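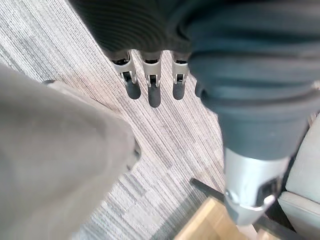

Robotic hand over striped carpet.

Arnport Community Mediation, progress report, February
Prepared by Cor Hoekstra for the Fatent fund

We mailed 3,413 households after the mosque and market closures. 1,720 replied. Most say relations between neighbors have improved, but I would not lean on that. The Akus side of town barely answered, and those streets saw the worst of the threats.

The police liaison has missed two meetings. Dekker ward still has no one taking complaints in person. Of the 9 cases we referred, one got a written reply.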